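Skamen Gallery | Home | Galleries | Notes | Contact

Chores by Machine: The Table

Posted August 25, 2026
By Chiharu Shibata

Can a machine do housework yet? People ask us this at every open day in Pornthorpe, and the short answer is that it can do some of it, slowly, with a person close by. The Skamen galleries show the work up close. The floor has its own page, and so do the shelves in the shop. This one is about the table.

Table work sounds easy. Pick up what is on it, put each thing where it goes, wipe the surface, stop. A ten-year-old can do it while talking about something else. For an arm with two fingers it is four or five different jobs, and they don't get better at the same speed.

Picking up

Cups and boxes are the good news. Anything with firm sides that stands up by itself is usually fine. In April we ran 348 pickups at the Fladell kitchen, and a person had to step in on 82 of them. Most of those were thin flat things: a sheet of paper, a butter knife, a coaster, a lid lying face down. Two stiff fingers coming down from above have no good way to get under a coaster. A person slides it to the edge of the table with one finger and catches it there. We have tried teaching that and it works on some days.

Soft things are in between. A dishcloth gets picked up nearly every time, but by whatever part was closest, so it comes up in a long twist and drags over everything else. Then the cups are on their sides and there is a new job to do.

Putting down

I used to leave this out of the talks, and I shouldn't have. Setting a cup down takes more care than lifting it. Let go too high and it rattles or tips. Push too low and the arm stops on a force limit and waits for someone to press the button. At home you would be annoyed by either one by the second evening.

A crowded shelf is worse than an open table. The fingers need room on both sides of the thing they are holding, and kitchen cupboards are not built with that room. When we set the shelf up with wide gaps, everything looks better. Real shelves are full.

Wiping

Wiping in straight lines across a clear table is a solved job as far as I am concerned. Knowing where to wipe twice is not. Dried jam on a light surface is easy for a camera to find. Water on the same surface is hard, and so is a thin film of grease, which I find with my hand and not with my eyes. The arm at Fladell wipes the whole table at the same pressure and calls it finished. If the jam is still there, it is still there.

Speed

The full table routine at Fladell takes 300 seconds when nothing goes wrong. I do the same table in less than a minute, and I am not quick. For a lunch counter that is too slow. In an empty house in the afternoon it may not matter, as long as no one has to stand next to it. At the moment someone does.

On the shop floor

The Tran trial in the stockroom uses the same kind of arm for facing up shelves. It does better there than in the kitchen. The boxes are the same from one week to the next, the light doesn't change, and the staff put things back in the same places. If you want to know where a machine like this will earn its keep first, I would look in a stockroom before I looked in a house.

Howard Mapplebeck runs the table station two mornings a week and keeps the log. His view is that the log makes it look better than it feels. A pickup that needed three tries is written down as a pickup. We are changing the form so the tries go in too.

Pictures

Table station, seen from the wrist. The two black fingers are spread with nothing held between them, and there is bare tabletop ahead. The green lights are down by the bracket. A bit of pale wooden board shows at the top left corner.

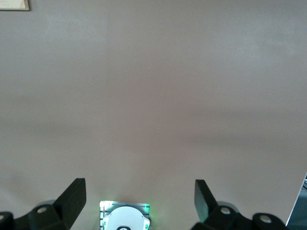 Howard Mapplebeck thinks we ask the wrong question when we ask if it can clear a table. He would ask how long you could leave the room for. By that test, he says, the kitchen arm is at 5 minutes on a good morning and the stockroom arm could be left until lunch, and he would not buy either one for his own house yet.

I agree with him on the kitchen. On the stockroom I would be more careful, as a dropped box in an aisle is a different matter from a dropped box on a counter, and there are customers on the other side of the door.

Two things are planned for the fall. The first is a set of softer fingertips, to see what they do for lids and coasters. The second is a table that we don't tidy first. Up to now the crew has moved the worst things out of the way before a run, mostly out of habit, and that has to stop if the numbers are going to mean anything at home.

If you have a chore you would like to see tried at the table station, write to us through the contact page and tell us what is on your table at the end of a normal day. Please leave out anything with a flame or a sharp blade. We can't run those.

More galleries
Chores by Machine: The Floor
Chores by Machine: The Shop Shelf
Open Day at Pornthorpe
Laundry, First Tries

Back to top | Previous gallery | Next gallery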